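Trukuvport workshop, September 3, 2018

Spent the morning on the equipment budget for next year. Posting my notes in case anyone else is pricing a small two-arm bench setup.

The arms are the easy line. Ung quotes a pair with grippers and base units, and the price holds until December. We have that money set aside.

What I missed last time was everything else. Cables, spare finger pads, mounting hardware, the walls. That came to $3556 and I had put down $350 for it.

Spare pads first. We buy them in packs of 6 from Fekudska, $162 a pack. I'm planning on two packs. Last year I planned on none.

Second thing is bench space. Two arms on the front corners need more tabletop than the spec sheet makes you think – the elbows go out a long way when the grippers work near the middle. Measure with the arms folded and you will order the wrong table.

Third is props. Towels, baskets, plastic stuff. Cheap, but it needs its own line or it ends up on somebody's personal card.

Towel work is what I'm budgeting around. One gripper down on the folded part, the other over by the basket. 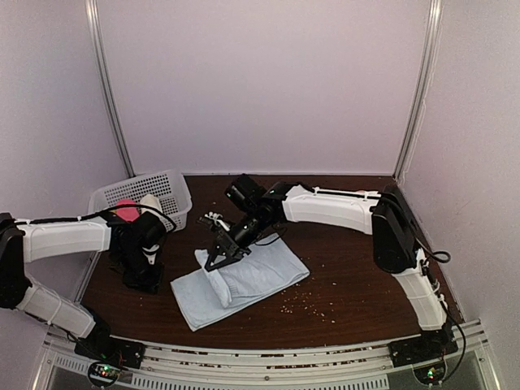

Stemthorpe replied that I should price a third arm now and keep it boxed, as a matching one may be hard to get later. Fair point. I don't have the money for it, but I've added it as an optional line.

Still open: service contract or pay per repair. Waiting on the second quote from Ung before I send the sheet in.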